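**Bruvedbridge, 3/3/23**

Medel has reopened its mail-order parts counter in Bruvedbridge and will start shipping the second run of its Dindumlow repair kit next week. The kit was out of stock for most of February after the first run sold through.

The Dindumlow is a small tabletop ticket dispenser that was sold to libraries, clinics and deli counters. Production ended several years ago, but many of the units are still in use, and owners have had trouble finding replacement parts. Medel bought the remaining parts stock and the drawings, and began selling kits last year.

The first run came to 1199 kits. The second run will be 2698, according to Nhyira Fiadzo, who manages the parts counter. She said a little over 70 orders are already waiting and will be filled first, in the order they came in.

"Most of the people on the list have one dispenser and it stopped feeding," Fiadzo said. "They've been patient. A few of them call every Friday or so to check, and that's fine too."

Each kit has the round control board, an actuator with its lead already attached, and a wiring harness. The housing, the paper roller and the power supply are not part of it. Owners who need a roller can order one separately while they last.
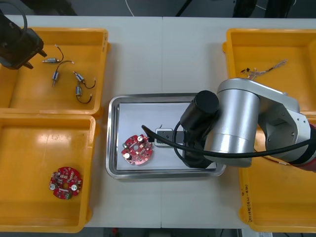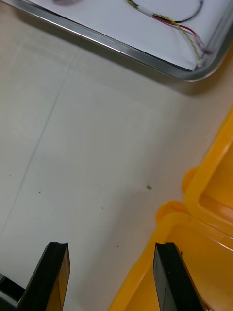
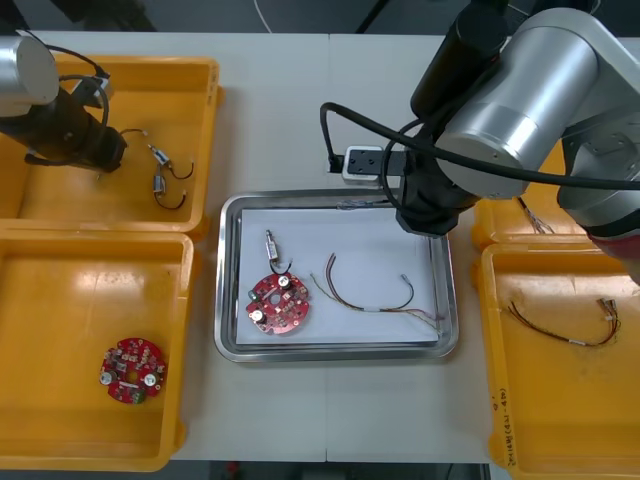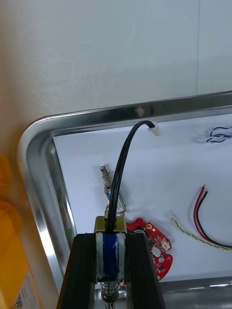 Medel changed how it gathers the parts after several customers in the first run wrote in about missing or mismatched pieces. Stock now waits in open bins, one kind of part to a bin, and a kit is laid out together before it is bagged. The yellow bins are shallow enough that a single red board lying in one is easy to spot, and the center tray is lined with white paper so the black leads show up against it. Fiadzo said the paper was the cheapest change and the one she would keep if she had to pick.

The control board is the same as before, with one correction to the instruction sheet. The first printing had the two end connectors reversed in the drawing. Anyone who bought a kit from the first run can get the corrected sheet by mail at no charge, or pick one up at the counter.

The harness has been made slightly longer. Owners of the wall-mounted version had reported that the old one would not reach around the bracket. On the standard version the extra length can be folded behind the board and held with a tie. The tie is now in the bag.

Fiadzo asked customers to check that the feed lever moves freely before they order. In her experience a stuck lever is often just old label adhesive, and a new actuator will not help with that. The instruction sheet has a section on cleaning it, which can be read at the counter without buying a kit.

Kits are $23 each, the same price as the first run. Shipping is extra. Orders can be placed by mail or in person, and there is no limit on the number of kits per customer once the waiting list has been cleared. Until then the limit is two.

Medel will also take back damaged boards for parts. The boards should be sent dry and without the harness, in any padded envelope, with the owner's name and return address inside. There is no payment for them, but a returned board takes the shipping charge off the next order.

The company has not decided on a third run. Fiadzo said there is enough wire and plenty of boards, but the supply of actuators is lower, and another batch would have to be ordered from a new maker and tested first. She expects to know more by the summer.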